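Black Bag, Tan Handles: Haziq Nugroho on Getting a Tote Right

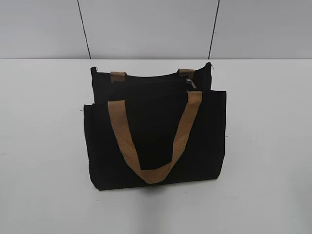
Haziq Nugroho spent nine years sewing other people's luggage before he cut a bag under his own name. His workshop, Usta, is two rooms over a tire store, and most of what leaves it is one model of tote, called the Medow, in black with tan handles. He sold 126 of them in the first year and has a longer order list for January than he is comfortable with.

He did not set out to make only one bag. “I had a backpack, a belt bag and a thing for laptops,” he said. “People picked them up and put them down. They picked up the tote and asked how much.”

The front section came from his sister. She carried a plain tote to work and kept losing her transit card at the bottom of it. Nugroho sewed a second compartment onto the front, a little shorter than the main one, so she could reach in without looking.

“The first one was the same height as the back and you couldn't tell which pocket you were in,” he said. “I took the front down and she stopped complaining. She still has that bag. It looks terrible now.”

Asked why he uses a zipper when many totes are left open, he said it was the question he gets most at markets. He rides the bus, and he has seen a bag tip over on a seat and empty itself under three rows. Customers who dislike the zipper can leave it undone. He will not make one without it.

He is also firm about keeping the bag soft. A buyer for Hotbridge, a gift shop that takes a few bags each season, asked him to put a stiff board in the bottom so the bags would look better on a shelf. He made 3 that way and carried one himself for a month.

“It dug into my hip,” he said. “It stood up nicely in the store, I'll give them that. But you don't carry it in the store.”

The shop took the soft ones in the end and stuffs them with paper for display.

Cutting and sewing were his alone until last spring, when Ikhsan Govindasamy joined him. Govindasamy had worked in alterations and was used to repairing what other people had put together badly. He now does the handles and the final check.

“Black is hard to sew,” Govindasamy said. “You can't see your own stitching, so you go by feel, and then you take it to the window. On the handles everybody can see it. If I'm off by a little on the tan, that's the first thing your eye goes to.”

The two men disagree about trimming. Govindasamy would like every thread end clipped before a bag is packed. Nugroho trims what he sees and moves on.

“He calls me back from lunch for a thread,” Nugroho said.

“One thread,” Govindasamy said. “It takes a second. Cut it and then have lunch.”

Repairs are free for the first two years, and after that they are priced by the job. Handles come back most often, usually where they join the bag, and nearly always from people who carry books. Nugroho tells customers to brush off dry dirt, wipe the bag with a damp cloth and keep it out of the washing machine. Some wash it anyway. He has seen the results and says the black goes gray at the corners first.

He has turned down two requests for other colors this winter, one for navy and one for red. A new fabric means buying at least 100 yards, and there is no place to store it except the hallway. Govindasamy is in favor of the navy. They plan to talk about it again after the January orders have gone out.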